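About Nerno

Nerno is a shared workshop, 4 benches and one arm. Started by Bezawit Kassa and Eyvindur Hafþórsson, in the back of Eyvindur's garage at first. Now 15 members, mostly evenings. Current build is Anar, a robot arm that does tea service. Slow going but its going.
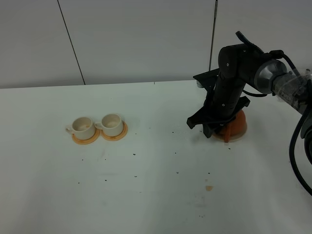
Bezawit writes the control code, Eyvindur does wiring and brackets. 607 lines in the main script so far, 80 of them comments. Cups stay on their orange saucers for practice, two side by side, so the arm has to learn the spacing. Cable routing is next – the thick one hangs too free for our liking. Gripper fingers get redone in April.
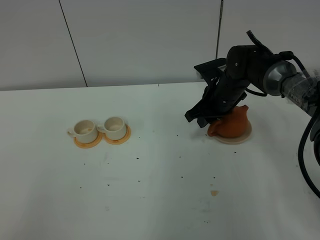
Can I join without knowing any code? Sure, most members came in with none, and Bezawit runs a beginers hour at the start of every build night. Bring a laptop if you have one. Tools are shared, put them back please.

Recent
Anar build log, part 4
Botha: our first wheeled base
Cluketti motor swap notes
Bench rules and fees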